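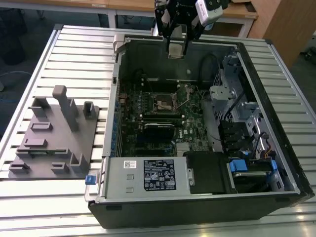 Inine has put a robotic disassembly cell back into regular use at its Durkard plant after a scheduled overhaul of the gripper, the fixture plate and the bench on which discarded desktop computers are taken apart, the company said in a statement issued in August.

The cell handles office computer towers that reach the plant at the end of their service life. Each tower is laid on its side with the side panel off, and the robot lifts out small components for sorting. Larger parts, including power supplies and drives, are still removed by hand at a station nearby.

Under the maintenance plan adopted by Inine, the cell is stopped for inspection after every 1,000 towers. The most recent stop was the first to include full replacement of the finger pads on the gripper. Technicians had reported that small metal parts were turning slightly in the grip as the arm rose, and in several cases a part was set down at the wrong angle and had to be picked up a second time.

Maintenance staff removed both fingers, cleaned the joints behind them and fitted new pads supplied by Nieto, a tooling firm that also provided the original set. The fingers were then realigned and the closing force was reset to the value in the commissioning record. Inine said the old pads had worn more on one side than on the other, and the inspection sheet now calls for each finger to be measured separately.

The wrist camera was recalibrated once the fingers were back in place. The procedure requires the arm to visit a set of known points on the bench and compare the recorded positions with those seen by the camera. It must be repeated whenever the camera or either finger has been loosened, even if no error is reported by the controller. The calibration took 2 hours, and the results were accepted by the shift supervisor before the cell was released.

Changes were also made to the fixture plate, a 3D-printed part that sits on the slatted aluminum bench beside the computer. Its raised features include a tall post, a U-shaped holder and an open block. The previous plate had begun to lift at one corner, which put the taught positions out of line with the features themselves. The new plate was printed at the plant from the same drawing, and a spare has been placed in storage.

Operators have been instructed to clear the grooves of the bench at the end of every shift. Screws and clips that fall between the slats can work their way under the plate and raise it enough to disturb a placement. The cleaning was previously done once a week.

A further revision concerns how the towers are loaded. The cell handles several case designs, and some have latches or brackets that stand above the rim of the opening. The arm's approach height has been raised for all of them so that the fingers clear the rim before moving sideways. Inine said the change adds a short delay to each cycle and will be kept in place while the company reviews whether separate settings can be stored for each model.

Before the cell resumed work, it was tested on 8 towers drawn from the incoming stock. The first was run at reduced speed with a technician at the stop control, and the others at normal speed. No part was dropped during the test. One pick was halted when the arm met a cable lying across its path, and the loading instructions have been amended to require that loose cables be moved aside before the cycle is started.

The controller software was left unchanged. Akard, the integrator that installed the cell, has offered an update that would record gripping force for every pick, but Inine said it would not be installed until the new pads had completed a full inspection interval.

An interim check of the pads and the plate will be carried out after the next 200 towers. If wear is again found to be uneven, the mounting of the gripper will be examined by Akard. Hand removal of large parts continued at the neighboring station throughout the overhaul, and the backlog of towers awaiting the robot is expected to be cleared by the end of the month.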